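Trivmont Adult Recreation League: Frequently Asked Questions

Registration

Who can play?
Anyone 18 or older on the first day of the season. There is no upper age limit. College and high school experience is not required. Former college players are placed by the same rating form as everyone else.

How do I register?
Complete the online form and pay the season fee. A registration without payment is held for 24 hours and then released to the waitlist.

When does registration open?
Spring registration opens in March. Returning teams get first choice of division. Individual players are assigned after teams are set.

Can I sign up without a team?
Yes. Select "free agent" on the form and list two positions or roles you are willing to play. Free agents are assigned by rating and by the nights they are available. Requests to be placed with one friend are normally met. Requests involving larger groups should be entered as a partial team.

Divisions and Schedule

What sports are offered?
Softball, indoor volleyball, basketball and flag football. Softball is played at Faneck Fields. Indoor sports are played at the Barnum Street gym.

How are divisions decided?
Each player submits a self-rating from 1 to 5. The team average determines the division. The league may move a team up or down after its first 2 games. Scores from those games carry over to the new division.

How much time does a season take?
One game per week. Softball games are limited to seven innings or 70 minutes, whichever comes first. Practices are optional and are arranged by the team captain. Field time for practice is booked separately.

I work late. Can I request later games?
Enter your earliest start time on the form. Start times run from 6:15 p.m. to 9:30 p.m. Requests for 8:00 p.m. or later are usually granted in volleyball and basketball. Softball has fewer late slots, as only the Tamuno diamond has lights.

I have not played in several years. Where should I start?
Rate yourself on current fitness and skill. Players returning after a long gap most often enter Division 4. A player may change divisions once during the season if a roster spot is open.

Equipment

What does the league supply?
Game balls, bases, nets and flags. Players bring their own gloves, shoes and water. Bats must carry a current certification stamp and are checked by the umpire before the first pitch.

Are metal cleats allowed?
No. Molded cleats and turf shoes are permitted outdoors. Non-marking soles are required in the gym.

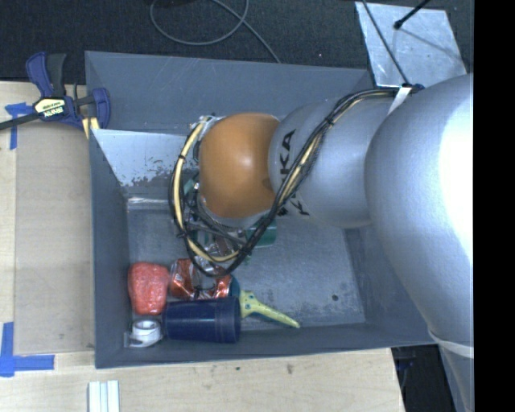
Answers maintained by Thắng Lâm | League Operations | Filed under: Players, Rules

Rainouts and Refunds

How will I know if a game is canceled?
Field status is posted by 4:30 p.m. on game days. Captains also receive a text message. After that time, the decision belongs to the umpire on site.

Are rained-out games made up?
The first two are. Any further rainouts are recorded as ties.

Can I get a refund?
Full refunds are given until rosters are published. After that, a credit is issued for a documented injury or a work relocation. Credits expire after one year.

What happens if my team is short of players?
Softball teams may start with eight. Substitutes must be registered in the same sport and may not be rated above the player they replace. A team that cannot start within ten minutes of the scheduled time forfeits.

Does the league carry insurance?
The league carries liability coverage for its facilities. It does not cover players' medical costs. A signed waiver is required before the first game.

Where do I send a question that is not listed?
Use the contact form and include your team name and division. For schedule errors, add the game number from the schedule page (for example, 1131).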